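**Rerkero** is a short nature poem form, or at least that's what I call it on this wiki – some readers insist it's only a habit of line breaks. It takes its name from the hill farm where Hideaki Fujimoto wrote the first ones, all of them set in October, mostly in the orchard and the onion beds.

## Form

A rerkero has eight lines and no rhyme. The fourth line has to name a tool or a chore, and I love how plain those lines can get (my favorite is just "I oil the shears again"). The last line usually drops back to the weather.

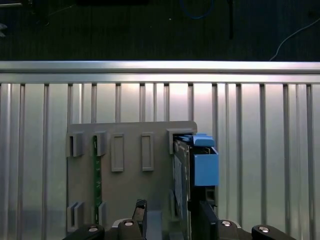

*Gray mounting plate with blue plastic parts, in front of metal slats.*

## Publication

Fujimoto's collection *Sestis* holds 42 poems, and 31 of them follow the form strictly. Bosell, a tiny press, printed 1,000 copies on paper so thin you can read the next poem through it – which I kind of enjoy! A second printing fixed the line breaks in "Windfalls" and broke the ones in "Frost, Early."

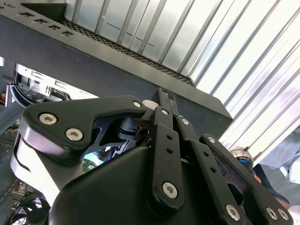

## Reception

The critic Henríquez called the poems "garden notes with the dates rubbed out," and meant it kindly, I think. I've read "Onion Bed" to around 8 people so far, and most of them asked to hear the fourth line twice. My own attempts keep running to nine lines.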